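Skornska Support Desk
Ticket 2502
Opened: 13 May 2020
Site: Tallthorpe, dining table station
Equipment: hand-held gripper pair, units A and B
Category: Gripping / jaw alignment
Priority: Normal

Subject: Unit A drops thin chopsticks, spoons are fine

Original report

Hello all. We are having a great time with the table station and it has run nicely until now, but unit A has started dropping chopsticks. It picks one up off the cloth, gets it a little way into the air, and then the chopstick swings round between the pads and falls out. Spoons stay put. Unit B does the same job next to it and holds everything we give it.

The job is cutlery in and out of the holder on the dining table. Unit A is held from the front of the table, B comes in from the side. Out of 87 chopstick lifts with A in the last session we lost 15, which is far more than we are used to. I have the session notes if you want them (they are long, and I got rather carried away with the comments column).

Things I have tried so far:
Wiped both pads with a dry cloth. No change.
Swapped the person holding it. No change.
Swapped which chopsticks we use. The plain wooden ones are the worst, the patterned ones a bit better, but it still happens with both.
Restarted the recording side. No change, and I didn't expect one.
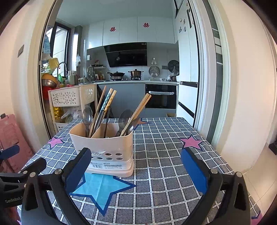
Unit A with jaws open at the holder, unit B at the left.

Reply from support

Lovely clear report, thank you! The fact that spoons hold and chopsticks don't is a really useful clue. A spoon handle is wide enough that the pads can meet it badly and still keep hold. A chopstick is thin and round, so the pads only touch it along a line, and if they don't close parallel that line shrinks to a point. Then the stick has something to pivot on.

So before anyone touches the trigger or the calibration, please check the pads.

1. Put the unit down on its back with the fingers pointing away from you.
2. Close the jaws slowly on a strip of ordinary paper, pads only.
3. Hold the jaws closed and pull the paper gently, first from the tip end and then from the root end.
4. Write down which end slips.
5. Do the same on unit B so you have something to compare with.

Then look at the screws where each pad fixes to its finger. Don't tighten anything yet. I would like to know how they are before they get moved.

Update from Tallthorpe

Paper test done on both, and what a good test that is. Unit B grips the paper at both ends and I tore the strip before it would move. Unit A grips at the root and lets go at the tip with hardly any pull. I did it again with the paper turned over in case I was holding it crooked, same result.

Screws on A: on the left finger they feel firm. On the right finger the one nearer the tip turns with a fingertip on the driver. It hasn't backed out far enough to see. I only found it by feel, and it was hiding in plain sight the whole time.

I also noticed the right pad rocks a tiny bit if you press its front corner with your thumbnail. B's don't do that.

Reply from support

That will be it, or most of it. When the front screw eases off, the pad tilts back as it takes the load and the tips open up by a hair. You would never see it with the jaws open.

Please don't just nip the screw up. If the pad has been rocking, there may be grit or a bit of fluff behind it and you would be clamping it in crooked. Take the pad right off, clean behind it, then refit:

Remove both screws from the right finger and put them in a saucer. They are small and they roll.
Lift the pad straight off. Look at the back face for a dent or a shiny patch.
Clean the seat on the finger with a dry cotton bud. No solvent near the pad.
Start both screws by hand, a couple of turns each.
Close the jaws gently on a flat steel rule so the two pads line each other up, and keep them closed.
Tighten the screws a little at a time, swapping between them. Stop when they are snug. The finger body is plastic and the threads won't thank you for more.
Repeat the paper test at both ends.

If the pad is dented, stop there and tell us, and we will send a pair from the Mujić batch. Always change pads as a pair, even if only one looks tired.

Update from Tallthorpe

Pad off. There was a crumb behind it! An actual crumb, squashed flat against the seat near the root end. I suppose that is what comes of working at a dining table. The back of the pad has no dent and no shiny patch, so I cleaned the seat and put the same pad back using the steel rule. Lining the pads up against each other like that is a brilliant trick, it all pulled square as the screws went in.

Paper test on A now grips at both ends. Tore the strip, same as B.

I wanted something harder than single lifts for the first go, so I tipped the holder out and picked from the heap, plain chopsticks and dark ones and the plastic spoons all on top of each other on the cloth. 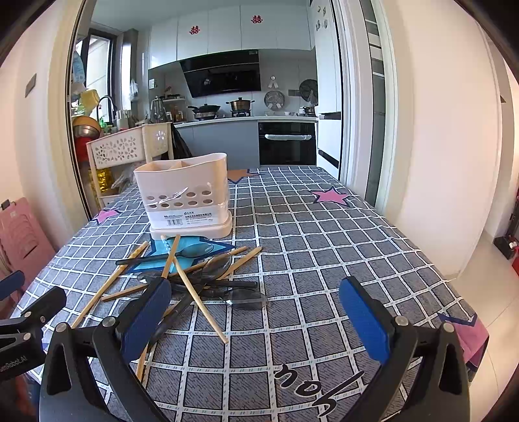 The plain ones came up without swinging, including the ones lying under other things, where you have to go in at an awkward angle. I did lose one black chopstick early on, and that was me closing too soon with only the pad edges on it. After that I ran nine lifts in a row with no drop and stopped for tea feeling very pleased.

One thing I would like to ask. The opening reading on A now sits very slightly above zero when the jaws are fully closed. It used to read zero. Is that the pad sitting differently, and does it matter?

Reply from support

Great result, and I am glad you went straight for the heap. It is a much tougher check than single sticks laid out neatly.

Yes, the reading is down to the pad. With the crumb gone and both screws home, the pads meet in a slightly different place from where they met when the zero was last set. It does matter, because anything recorded now will show the jaws a touch more open than they are. Set the zero again:

Jaws empty and fully closed, held with a light steady squeeze. Don't crush the pads, or you will set the zero too far in.
Save the zero for unit A only. Leave B alone.
Open fully, close, and read it again. Do this a few times.
If it comes back to zero each time, you are done. If it wanders, look at the pivot bolt before you look at anything else.

While you are there, please check the pivot bolt on B as well. B has been behaving, but the two units have done the same hours and it takes a moment. You are feeling for side play at the finger: hold the body still and try to move the finger tip sideways, across the way it normally travels. There should be no click.

Then put the full mix back through with both units and let us know how it goes.

Update from Tallthorpe

Zero set on A and it comes back every time. Pivot on B is solid, no click, and I checked A too while the driver was out. I put a dab of paint pen across each pad screw head and on to the finger on A, so if one starts turning we will see the line break. I might do B tomorrow when the pen stops blotting.

Full mix back in the holder now, spoons and chopsticks, and I added a long thin wooden spatula because I wanted something that would really try to twist. Both units on it, A in front and B from the right this time. It held! The spatula is long enough that you feel it pulling at the pads, and before the fix I wouldn't even have tried it.

Please leave the ticket open until we have done a full session, then close it.
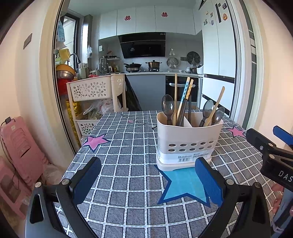
Resolution

Status: Closed, fixed on site
Fault: Right pad on unit A not seated, front screw loose, crumb trapped behind pad
Parts used: None
Work done: Pad removed, seat cleaned, pad refitted against steel rule, zero set again on unit A, pivot bolts checked on both units

Closing note from support: full session reported back from Tallthorpe with no swinging chopsticks on unit A. The paper test is going on the start-of-session sheet there, both ends, both units. The Kadarville station uses the same pads and has been sent a copy of this log with the refitting steps. Pads on both Tallthorpe units are due to be changed in October. If a paint line breaks before then, please reopen this ticket so the history stays together.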